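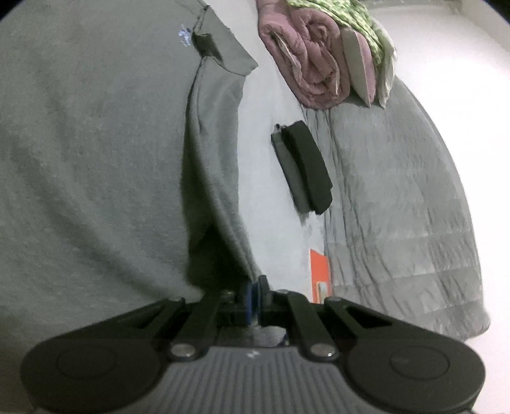
Gripper closed on the gray knit, quilt and pink roll behind.

05/05/2024

Left jaw fault again. I am writing it down in order this time, before Sigrun asks for it in order.

Setup as yesterday: hand-held unit, grasp the gray garment by a raised fold, lift, carry to the right, release. Firmware unchanged. Jaw zero taken at power-up, no complaint from the controller. The first runs were fine. Closing force came up in a clean ramp and held.

Then on a release command the jaws stayed shut. The log shows the command received, the acknowledgment sent, and no change in the opening. I waited, sent it again, same result. Motor current sat at the hold value the whole time, so the drive was still pushing closed while the controller reported the state as OPEN. That is the part I dislike. A stuck jaw is a nuisance. A stuck jaw with a wrong state flag is a safety matter, and I have logged it as one.

Cut power at the switch. The jaws relaxed after 4 seconds and the fabric came out without a mark. Knit forgives a lot. A finger would have been a different entry.

Pulled the log over lunch. The encoder count freezes at 2,874 and stays there through both release commands. The timestamps keep advancing, so the link is alive and the value is stale. Halvorsen's note from October describes a frozen count on the older board, but there the state went to FAULT and the drive dropped out. Ours did neither.

Repeated the grasp in the afternoon with the thin end of the fold, then with a thicker bunch. Three freezes in around 60 minutes, all on the thicker bunch, none on the thin. Could be load. Could be the cable flexing where it enters the housing when the jaws are held further apart. I wiggled the cable by hand with the drive off and got one dropout, which proves little.

Called Laimutė Vaher at Tedach. She wants the raw file and not my summary, and asked whether the watchdog compares count against current. It does not. She was quiet for a bit and then said she would look at it tonight. Sent her run 492, the cleanest of the bad ones.

Until there is a fix: no fingers near the tips with power on, second person at the switch, no thick folds. Taped a card to the case saying so. Sigrun Boström signed it and added "no exceptions" - fair.

Wivov shipment with the spare cable still not here. Ask Plerkdale if they have one in the drawer.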